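How Do You Teach a Robot to Pick Up a Box? (Very, Very Slowly)

You have been picking things up since you were a baby. You were bad at it for a while, and a lot of mashed banana ended up on the floor, but by now you can grab a pencil without thinking about it.

Robots can't do that. A robot arm that has never been taught anything will happily close its fingers on empty air and stay there, looking proud of itself.

The people at the Cuda lab would like to fix this. Taner Akgül runs a project there called Sorneo, and its big question sounds small: if a robot learns to pick up one box, can it pick up a different box?

Step one: build a pretend room

Real robot arms cost a lot of money and break when you bang them together. So Sorneo does its early lessons inside a computer, in a make-believe room called a simulation. It works a bit like a video game, except the hero is an arm and the treasure is a block.

If the arm knocks everything off the table, Taner presses a key and the room goes back to how it was. (Please don't try this in your own bedroom. There is no key.)

Step two: change things on purpose

Suppose your teacher gave you the same spelling test every morning. You would soon get every word right, and you might not be any better at spelling. You'd only be good at that test.

Robots do the same thing, and they have no shame about it. The first Sorneo program practiced with the blocks in one spot. It got very good at that spot. Then Shota Ishida, who writes the lessons, moved one block the width of a thumb, and the arm reached for the place where the block used to be.

So Shota made 16 different table layouts. The program practiced on some of them, and 5 were kept secret until test time. Scientists call these "held-out" layouts. You would call them a surprise quiz.

Step three: give it more than one view

Close one eye and try to touch the tips of two pencils together. It's harder than it sounds! Seeing a thing from two places helps you judge how far away it is, and a robot can use the same trick. A view from close to the fingers is good for small details. A view from across the room is good for not hitting the other arm.

Three views from the pretend room: 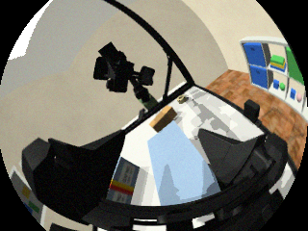
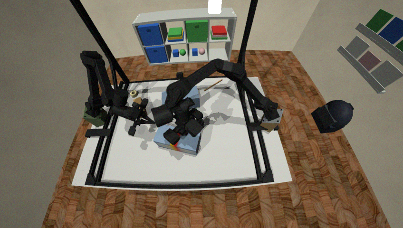
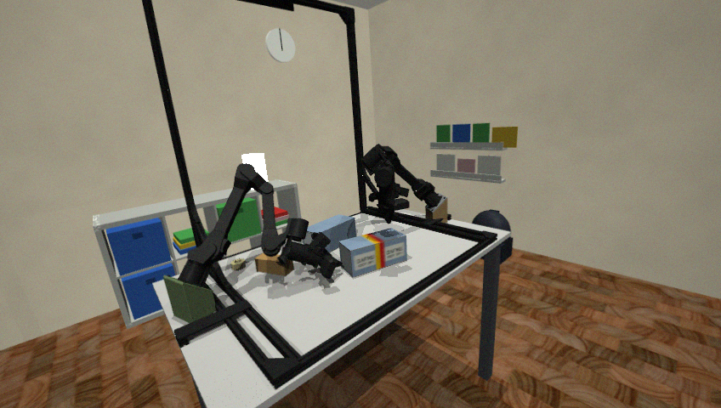 Now for the results. With one view, the program passed 2 of the 5 secret layouts. With more views it passed all but 2. That is better, and it is also a grade you might not want to take home.

Taner was pleased anyway. The two it missed had blocks sitting very close to each other, so now the team knows what the next lessons should be about. Finding out exactly what your robot is bad at counts as a good day at work.

After that comes the hard part, which is trying it with real arms on a real table. Real blocks slip, and real lights make odd shadows. Shota has already bought extra blocks.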